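Section 8. Kitchen task set: table layout and start check

Massawe table controller, Prernside site. Revised 2018-05-31.

This section covers the tabletop kitchen tasks only. For laundry folding and parts sorting, see the Udby supplement.

8.1 Before you start

1. Clear the arm's reach of anything that is not on the item list.
2. Place the oven on the right side of the table with the door facing left. Close the door.
3. Lay the bottle on the gray plate. It must lie flat, cap away from the operator side.
4. Place the colander and bowls in front of the oven door. Small toy foods may go anywhere on the white surface.
5. Set the speed limit to 100 mm/s for the first run. Do not go above 400 mm/s with the oven on the table.

CAUTION: Keep hands off the table while the arm is enabled. The stop button must be within reach of the operator.
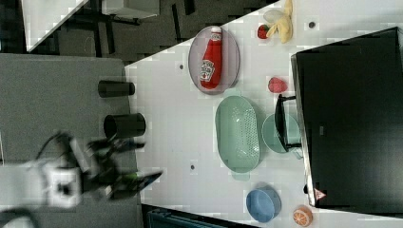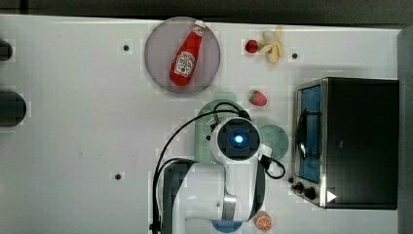 Figures 8-1 and 8-2. Arm at the kitchen table, with ketchup bottle on gray plate and oven at right.

8.2 Running a task

1. Select the task from the Kukberg menu and press Start.
2. Watch the first grasp. If the gripper closes on nothing, press Hold and repeat the start check.
3. Record each attempt as complete, partial or failed. An item dropped and picked up again is partial.

NOTE: Reset the table by hand between attempts. The controller has no automatic reset.

8.3 What to expect

The March trial logged 486 attempts. Moving one light item to a plate or bowl was dependable enough to run with one operator. Opening the oven door was not, and door tasks still need a person at the stop button for the full run. Treat the system as a test setup - it is not ready to clear a real kitchen, and it has not been tested with hot food, liquids or glass.

Error codes are listed in Section 9.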